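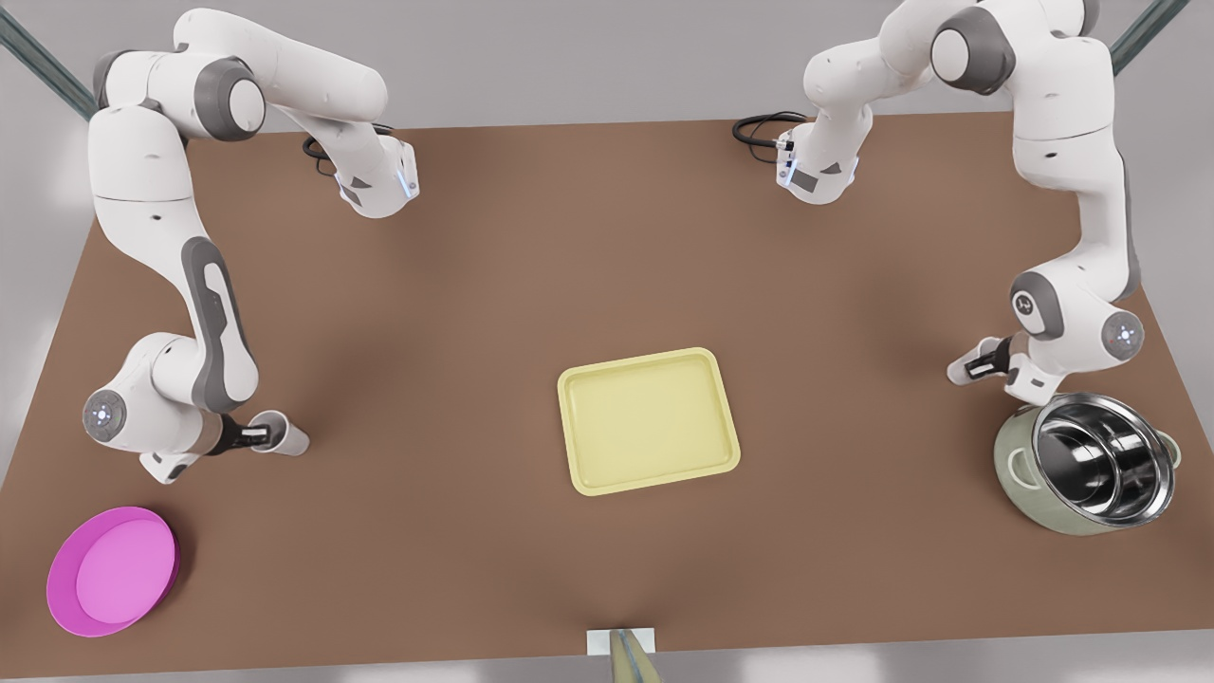 A simulated tabletop task with two arms, a plate, a tray and a cooking pot.

Demonstration collection in simulation

Demonstration collection in simulation is the recording of example movements in a computer-rendered workspace for use in training a robot control policy. A person usually steers the simulated arms, and the software stores joint positions, gripper commands and rendered camera views at each time step. One complete attempt at a task is called an episode.

Object positions are commonly changed between episodes so that the policy does not learn a single fixed layout. Failed attempts may be deleted or kept with a label.

Kundura

Kundura is a set of kitchen tasks for two-armed robots, developed at Clostaden by a group under Ju-won Oh. Its first release, in February 2021, contained 452 episodes. Version 2 added a replay tool that runs the stored commands again and marks episodes whose outcome differs from the original.

Limitations

Contact and friction are simplified in most simulators, and policies trained only on simulated episodes often perform worse on physical arms. Many projects add a smaller set of real recordings.

See also: Imitation learning; Teleoperation; Domain randomization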